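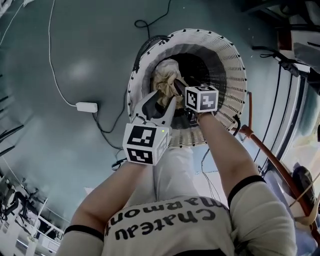 The Obi round floor basket in white, with a beige cloth inside.

Obi Round Basket, White
By Brorkero

We've wanted a good big floor basket in the Wudoddale shop for ages, and the Obi is the one we finally said yes to! It's round, it's white, it's woven wicker, and it has a dotted black pattern near the rim that makes it look a little dressed up even when it's full of old towels. The opening is wide and the inside is deep, so you can get both arms in at once and grab whatever has gone to the bottom.

It sits right on the floor. No legs, no stand, no lid to lose. I keep mine beside the couch for throws and it gets kicked, dragged and leaned on most evenings (we have a big dog and a small hallway).

What goes in it

Pretty much any soft stuff. Blankets, scarves, T-shirts waiting to be folded, pillowcases, yarn, the beach towels that never seem to fit on a shelf. It's also great as a sorting basket: toss everything in, sit down next to it, and pull things out one at a time. Cloths can go in crumpled and nothing bad happens to the basket or to you.

The inside is dark, so small dark things do disappear in there. Black socks, for example. If you're using it for socks or kids' mittens, put them in a light cotton bag first and drop the bag in.

The black dots

A few customers have asked if there's an all-white one. Brorkero does make it plain, but we only stock the dotted version, and I think it's the nicer of the two. The dots stay close to the rim, so they show up when the basket is full as well as when it's empty. They go with black chair legs, black metal shelving, black railings, that kind of thing — and they don't fight with color if your room has a lot of it.

Size and care

Width: 18 inches
Color: white with black dots
Shape: round, open top
Use: indoors

Dust it with a soft brush or the brush end of the vacuum. For spots, use a damp cloth and a little dish soap, then leave it to air dry away from the heater. Please don't soak it. If a strand end pokes out, snip it close with small scissors and don't pull on it.

Wet swimsuits shouldn't sit in it overnight. Neither should damp gym clothes, and yes, I've done both. 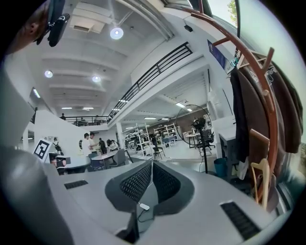 Shipping takes five working days inside the state and a bit longer outside it. The basket comes in its own box with paper stuffed inside to hold the shape. Take the paper out right away and let the basket stand open for a day. New wicker has a light grassy smell that I happen to love, and it fades pretty fast.

If one side looks a little flat when you unbox it, press it out gently from the inside with your hands. Two of the baskets in our first order came that way and both were round again by the next morning.

Good with

The Prelter cotton liner fits the Obi nicely. It ties on with four short ribbons and goes through a normal wash, so it's worth having if the basket is going in a bathroom or a baby's room. You can also just fold an old bath towel into the bottom. That works fine!

Returns and questions

Send it back within 30 days if it isn't right for your room. Keep the box until you're sure — it's an odd size and hard to replace.

Reynaldo Padilla handles basket orders and can tell you what's on the shelf today. He'll also measure one for you if you're trying to fit it into a tight corner. Use the contact form and put "Obi" in the subject line.

Page updated 5/5/23. The next delivery from Brorkero is due in June.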